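Flarlow Housewares Fair, April

We got to the Flarlow hall at 10 and paid $16 each at the door. Parking was free after we walked back from the far lot - the near one fills early. The map lists 526 stands, so we stuck to the small kitchen section. 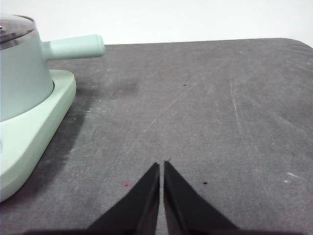

Mint green, with a straight handle and a dark lid.

Most stands here sell to stores, but Furtado and Trusmont both talk to regular visitors. Furtado had a 20-minute session on cooking in small apartments. It was mostly about storage, and the seats were hard. Compact breakfast appliances came up more than once. Trusmont handed out a price list good through the end of the month.

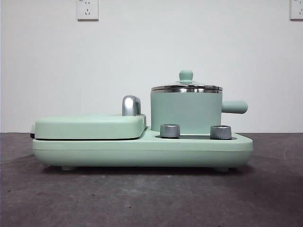
Food and getting home

Lunch in the main hall was a slow line for soup and a roll. The Sotau bus leaves from Gate 2 every hour until 6. Buy the return ticket in the morning, as the machine at the gate only takes coins.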